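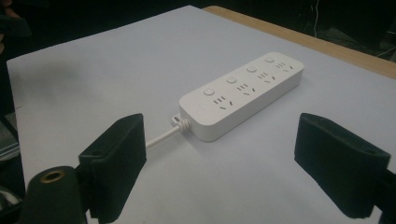 # Recording button-press demonstrations with the Porance gripper

Last updated May 9, 2026

These instructions cover how we record the power strip task in the Datus project. The method is simple: a person holds the gripper, does the task by hand, and the policy is later trained on what the wrist camera saw and how the fingers moved. No arm is needed until evaluation.

The task is to press one named button on a power strip that has a button next to each outlet group. We picked it because the buttons look alike. The policy has to use position along the strip to choose the right one, and small errors show up right away as a press on the housing.

## What you need

- The hand-held gripper with padded fingers
- A white power strip with four buttons, not connected to power
- A plain, light work surface
- A laptop with the Plumier recorder installed
- The task list for the session

## Set up the strip

1. Lay the strip at an angle on the work surface. Change the angle after every 20 takes.
2. Run the cord off the near end so it does not cross any button.
3. Dim the room behind the table. We found that a dark background gave steadier tracking of the strip edges, but you do need good light on the surface itself.
4. Open the fingers wide and hold the gripper over the near side of the table. At least three buttons should be in the camera view. The far end of the strip may be hidden behind the right finger, and that is fine at the start of a take.

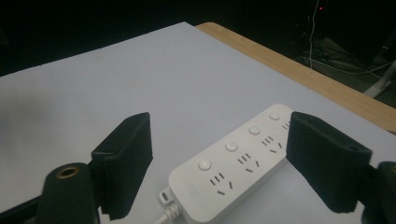
## Record a take

1. Read the target button from the task list. Buttons are numbered from the cord end.
2. Start the recorder and hold still for one second.
3. Close the fingers partway while moving in. Press with the tip of the left finger.
4. Lift straight up, then open the fingers again.
5. Stop the recorder and mark the take as good or bad.

Do not correct a missed press in the middle of a take. Mark it bad and record another one. Early on we kept the corrected takes, and the trained policy learned to hover and press twice.

## Check the data

Run the Sowa check script on the session folder. It drops takes with lost tracking and takes shorter than the minimum length. Look through the rejected ones by hand now and then - the script is strict about fast approaches, and some of those are usable.

## What to expect

Our December set had 1,029 good takes. A policy trained on all of them pressed the right button in 81 percent of evaluation trials. Of the failures we reviewed, most were presses on the neighboring button, usually toward the far end where the sockets look small and close together from the wrist view.

Two changes helped:

- Starting takes from different heights. With one fixed height the policy failed as soon as the table was raised.
- Recording the third and fourth buttons more often than the first two.

Training for more epochs did not help. We stopped at 9 for all later runs.

If your policy reaches the strip but presses beside the button, redo the camera calibration before you record more data.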